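A Place for Every Cap: An Afternoon With the Owner of Jalura

Posted 7/12/23

When I sat down with the owner of Jalura, I figured we would talk about hats for twenty minutes and then I'd be on my way. I stayed until closing. She sells caps and bags, mostly to people who come in on their way to the lake, and she has opinions about how a cap should be kept that she is only too happy to share (I went home and emptied my hall closet, so that tells you something).

She started out selling at the Inskip summer market with a folding table and two cardboard boxes. "I had 200 caps that first August, and every single one was stacked inside another one," she told me. "People would pull one out of the middle and the whole tower went over. I spent more time picking up hats than selling them, and I was too stubborn to buy a rack!"

What changed her mind was a rainy weekend when the other stalls closed early and she wandered over to look at how a neighboring seller had set up his scarves. He had a wire spinner on his table, and she stood there turning it for a good long while. "I thought, well, look at that. You don't have to dig. You stand in one place and the things come to you."

She has owned several spinners over the years, some good and some not. The one she tells people to look for is the plain white wire kind, with a round base, a pole up the middle and prongs sticking out all the way around at two heights. It doesn't take much room on a tabletop, and she likes that you can see straight through it to whatever is on the other side.

"Everybody wants the big fancy one with the mirror," she said. "I had one of those from Pleria. Lovely mirror, I'll give it that, but it was so heavy I stopped moving it, and if you stop moving a display you stop cleaning under it. Get the one you can pick up."

I asked how she loads one, and she laughed and said it depends on who's asking. Her own habit is to start with the lower prongs and go once around before she hangs anything up top. Baseball caps go up by the back strap when they have one. Anything with a cord or a carrying strap she holds up by that strap first, letting it hang for a moment to see which way it wants to turn. Then she gives the rack a slow spin with one finger and watches for brims that bump. 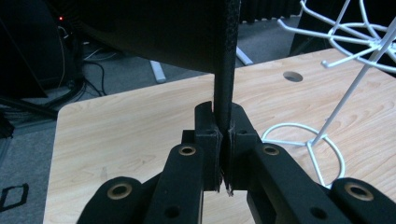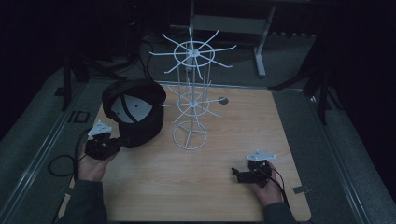
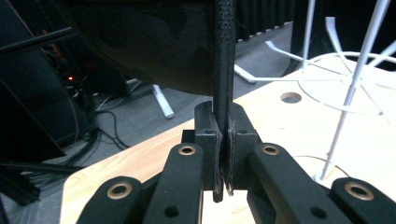 On black caps, and why she checks the inside

Black is her best seller by a mile, and it is also the color she worries over. "Black shows everything. Lint, dog hair, the flour from your biscuits. I keep a soft brush in my apron and I go over every one of them before it gets hung." She tips a cap on its side to look at the lining and the seams, and she says that is where you learn how it was made. A crooked seam inside doesn't bother her as much as it used to. A sweatband that's already coming loose goes right back in the carton.

We got to talking about storage at home, and here she got quite firm with me. Please don't fold the brim in half and shove it in a drawer. If you own more than you can hang, set them on a shelf in a row, each one leaning on the next, and leave the stack short. She knows a customer who keeps his on a rack like hers in the spare bedroom, bags on the bottom and caps on top, and she approves of it completely.

What about the bags?

"Bags are the troublemakers," she said, and she meant it fondly. A bag is heavier than a cap even with nothing in it, and it swings. She hangs one and then goes around to the opposite side and hangs another, so the rack doesn't lean. Dark ones and camouflage ones she tries to put next to something pale, or else they all melt together and folks walk right past. Long straps get looped once so they don't drag on the table and catch on the base when the rack turns.

She changes the whole display on Wednesday mornings, before the door is unlocked, with the radio on and a cup of coffee going cold by the register. It takes her most of an hour. I asked if she ever leaves it alone for a week or two, maybe in the slow season. "Oh, I've tried," she said. "Then I walk past and see a cap hanging crooked, and there goes my morning."

Jalura is next to the Stikov bakery and opens at ten. Bring your old cap along if the brim has gone flat. She likes to have a look at it.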